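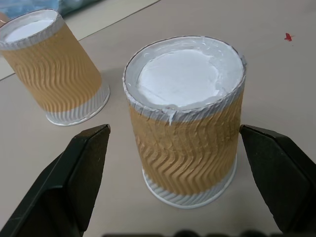 Eskildsen, December 2019

To: the Stindier neighborhood list
Subject: Re: Hot drinks at the winter swap

Answering the questions from the last message in line, since several people wrote to me off list with the same ones.

> Are we doing the hot drinks table again this year, and is it
> still free? Last May we ran out of cups before noon and people
> were sent over to Zoletti to buy their own. Also, can somebody
> say what is happening with the sleeves. I was told they can't
> go in the paper bin.

Yes, the table is on again and it is still free. Coffee, tea and cider, same as before. We have 600 cups this time, up from 200 in May. They come in long sealed packs and are stored at the Flidska hall, in the closet to the left of the stage. Please leave the packs closed until the morning of the swap. In May a few were opened the night before and the cups on the ends got dusty.

On the sleeves, the hauler's answer to me was that plain corrugated sleeves go in with cardboard, as long as they are clean. The cups are a separate matter. They are lined, and the hauler treats them as trash. So the sleeve comes off and goes in the cardboard bin, and the cup goes in the trash. If a sleeve is soaked or has anything stuck to it, put it in the trash too. A cup and sleeve thrown away together will be left where they are. I don't want people digging through bags at the end of the day.

> I would rather bring my own mug. Is that allowed?

It is, and I wish more people would. The only thing we ask is that you rinse it at the sink by the back door and not in the kitchen, where the food people need the room. There will be a rack for spare mugs. Anything left on the rack when we close goes on the free table at the next swap.

> What about the parking? The lot was full by the time I got
> there with a dresser in the truck.

The lot behind Flidska will be kept for unloading until 10. After that it is open to everyone. Large furniture should come in through the side doors, which are wider. We have 2 hand trucks and I am trying to borrow another. If you own one and can spare it for the morning, please write to me directly.

A few other things that came up:

We still need people for the 7 a.m. setup – mostly tables and the signs at the corner. The later shifts are nearly covered.

No mattresses, no car seats, no paint. Books are fine, but bring them in boxes you don't want back.

The heat in the hall is slow to come up. Wear a coat for the first hour.

If I missed a question, send it to the list so the answer goes to everybody.

List moderator, Stindier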